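What Is a Prism?

By Modupe Aliyu

Pick up a building block and look at its two ends. Are they the same shape and the same size? Are the sides flat, and do they go straight from one end to the other? Then you are holding a prism!

Imagine a loaf of bread shaped like a triangle. Wherever you slice it, straight across, every slice is a triangle. You could cut 100 slices or 200 and they would all match. Prisms work just like that, and they get their names from their ends — a triangle gives you a triangular prism, and a hexagon gives you a hexagonal one.

A cube is a prism too. All its faces are squares, so it looks the same whichever way up you put it.

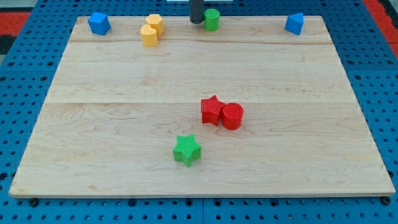
Prisms can have much stranger ends than triangles and squares. Think of a star. Stretch it upwards and you get a star prism, like the red one with five points. The red block touching it is a cylinder, with circles for ends. A cylinder is a close cousin of the prism, but its side is curved, so it rolls!

Now try it yourself. Press a block into some dough, lift it off and see what shape it leaves behind. Then turn the block on its side and press again.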